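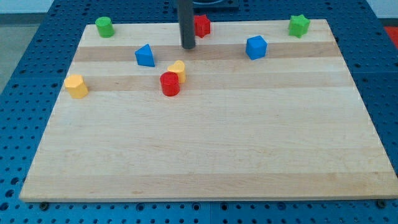 Oiling a worktop or chopping board is a ten minute job that most people put off for two years. Don't. Dry wood drinks up beetroot juice and tea and then you're sanding. Any board made of glued strips, pale ones with a few darker bands running along like this, gets done the same way as a solid piece. Just go along the strips, never across.

What you need

Food safe mineral oil, 200 ml is plenty for a big board. I use the Ridine one, Bram Peeters swears by Vendora but it's dearer and smells a bit.
Two old cotton cloths. Not the fluffy kind.
Fine sandpaper, only if it feels rough.
White vinegar, salt, half a lemon.

Cleaning first

Scrub with salt and the lemon. Rinse, wipe with vinegar, wipe again with plain water. Stand it on its edge to dry — overnight, not an hour on the radiator. I split one that way in March and had to glue it back togther.

Rough patches: light sanding, along the grain, then get the dust off with a barely damp cloth. Dry again.

Oiling

Warm the bottle in a mug of hot water. Pour a small puddle in the middle and push it outwards with the cloth. Do the ends twice, they soak up loads. Leave it 90 minutes. Wipe off whatever is still sitting on top, all of it, or it goes sticky.

Second coat the next day. Start Friday evening and it's ready for Sunday lunch.
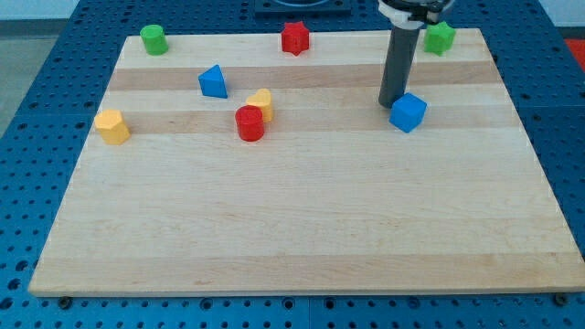

Pale strips with honey-coloured bands between them.

How often

Splash of water on top. Beads up — fine, leave it. Sinks in and goes dark — oil it. Ours gets done every couple of months, more in winter with the heating on.

Not olive oil, not sunflower. They go off. Desta Hadgu asked about walnut oil in the coments, it does harden but keep it away from anyone with a nut allergy.

Oily cloths: if you used walnut or linseed, lay them flat outside to dry before binning. They can catch fire bunched up.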